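Pustesix ridge loop: clockwise or counterclockwise?

Trail reports and route questions > Mountain day hikes

riet_m
7 February 2026

Planning the full Pustesix loop for April with my sister-in-law. We've both done long days before but neither of us has been on this one.

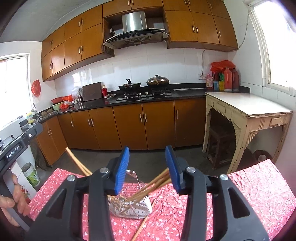 The booklet from the hut association says to go clockwise from the Varker parking lot, up through the beech woods and over the ridge, then down the long valley track. Two people at my walking club say that's backwards and the steep part should be done going up. The high point is 2311 m and we'd start early either way. Which direction do you prefer, and is there water anywhere after the woods?

Riet Mulder

kadirc
Counterclockwise. I've done it both ways and won't go clockwise again. The booklet route sends you down the gully on the north side, and that gully is loose stones for a good hour. Going up it you can use your hands and take your time. Going down it I fell twice and a man ahead of us turned his ankle.

Water: there's a spring below the Dijkstra shelter, on the left of the path if you're coming from the valley. Nothing on the ridge. Carry two liters each at least.

oldboots_sem
I disagree with Kadir. The gully is not that bad. If you keep to the right side going down, close to the rock, there's a worn path with steps in it that most people miss because the paint marks go down the middle. I take groups down there and we've had no trouble.

The problem with counterclockwise is the end of the day. You finish by coming down through the beech woods on tired legs, and that path is all roots. It's also where people get lost, there's a fork at the old charcoal platform with no sign.

Clockwise you walk the woods in the morning when you're fresh and finish on a wide track you could follow in the dark.

Sem Vanhove

kadirc
The right side path is fine if you know it's there. She's never been. Somebody on a first visit is going to follow the paint.

oldboots_sem
Which is why I'm telling her about it.

Quyen_Chu
Different point. You said April. How late in April? I went in the last week two years ago and the top of the gully still had hard snow in it, a strip as wide as a road. We were going up and had to turn around because we had no spikes. If you go clockwise you meet that same snow from above, after you've already done the whole ridge, and then your choice is to go down it or walk all the way back.

For that month I'd go counterclockwise just so the hard part comes first. In summer I'd side with Sem.

riet_m
Thanks all. We were thinking the second half of the month, but we can be flexible. Didn't know about the snow, the booklet says nothing.

Is the shelter open then?

Quyen_Chu
The Dijkstra shelter is never locked, it's one room with a bench and a stove. No blankets and usually no wood. The staffed hut lower down doesn't open until later, I'd check with them.

ysaline.l
Couple of things about getting there. The last stretch of road to the Varker lot is closed at the barrier until the snow is cleared. Last year I had to leave the car at the sawmill and walk up, which added 5 km to the day before I'd even started. The village office in Prodon picks up the phone in the mornings and will tell you if the barrier is open.

There is also a bus to Prodon but the first one is too late for the full loop, in my opinion. You can do the valley track up to the shelter and back with it, which is a nice day by itself.

As for direction, I go clockwise, mostly for the view. On the ridge you walk toward the lake the whole way. The other way it's behind you.

kadirc
You can turn around and look at it.

ysaline.l
You can. I don't like walking along an edge and looking over my shoulder.

Riet, how are you both with heights? The ridge has one narrow part, above 2000 m, after the second cairn. It isn't hard but there's a drop on the lake side. The cable there was loose when I last went through.

riet_m
I'm fine. My sister-in-law is all right if she has something to hold. How long is the narrow part?

oldboots_sem
Ten minutes at a slow pace. You can avoid most of it by dropping to the grass on the south side, there's a sheep path that comes back up at the third cairn. Don't use it if the grass is wet — it's steep and there's nothing to stop you.

Also pay attention to the sign at the lot that says six hours. It's wrong. With breaks it's closer to nine for most people.

kadirc
Agree on the nine hours. The sign is for runners.

Quyen_Chu
Do you have a paper map? The 1:25,000 sheet shows the fork at the charcoal platform. The left branch is the one you want if you're coming down.

riet_m
I have the sheet, but the old edition. I'll look for the fork.

For now the plan is counterclockwise, spikes in the bag, and we turn around if the gully looks bad. I'll call Prodon the week before about the barrier. If the snow is too much we'll do the valley track to the shelter and come back for the ridge in summer, clockwise.

oldboots_sem
Sensible. Post how the snow was when you get back, I have a group going up two weeks after you.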